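Sirach Handling Cell: Fault Review Meeting
Minutes, March 2, 2018
Location: Grinville site, small meeting room
Present: cell operations, maintenance, software, site safety
Apologies: Zistthorpe (sent written comments, see item 4)

1. Minutes of the previous meeting

Accepted with one correction. The spare controller is stored at Mackay, not at Grinville.

2. The fault

Operations read out the log entry. The arm was on a pick and place run over the wooden table with the speed limit set to 500 mm per second. At cycle 198 the controller lost the signal from the wrist force sensor. The arm should have stopped at once. It carried on with the last good reading and pressed the gripper down onto the table until the motor current limit tripped. The operator then hit the emergency stop. The operator was outside the fence and there were no injuries.

Maintenance found a cracked connector on the sensor cable at the wrist. The cable had been tied too tightly, so it pulled each time the wrist turned. The connector has been replaced and the cable now has a longer loop.

Software confirmed that the lost signal was recorded as a warning. It should have been set as a stop. The setting was changed in July during commissioning and was never changed back. There is no note of who approved it.

3. Checks on the gripper

Maintenance checked the fingers for alignment and play and the rods for straightness. All readings were within limits. The meeting looked at the wrist camera view and discussed whether the camera could serve as a second check on height above the table.
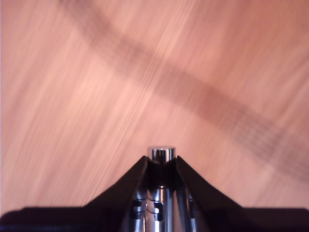 Wrist camera view: gripper fingers and chrome parts over the table.

Software thought the camera could help but did not want it used as a safety function. The grain is smeared in the view and gives little to judge distance by. Site safety agreed. The camera will stay as a monitoring aid only, and any second check on height will have to come from the joint positions.

4. Comments from Zistthorpe

Zistthorpe asked whether their own cell has the same setting. Software has looked at the backup and it does. They have been told to keep the cell off until it is corrected. They also asked for the cable routing drawing, which is out of date. Maintenance will mark up a copy by hand for now.

5. Return to service

Agreed that the Grinville cell stays locked out until the stop setting is restored and tested with the sensor unplugged, first at rest and then moving at reduced speed. After that it will run 1000 cycles with no parts, with an operator at the stop button throughout. Operations asked for 900 so the run would fit in one shift. Not agreed.

6. Actions

Software: restore the stop setting at both sites and list every other warning changed during commissioning.
Maintenance: inspect the wrist cable on the Mackay spare arm. Send the marked-up drawing to Zistthorpe.
Site safety: write a sign-off sheet for changes to fault settings.
Operations: book the test run and report the result by email.

7. Any other business

The key for the fence gate has been sticking. Maintenance to look at the lock while the cell is down.

Next meeting to be set once the test run is complete.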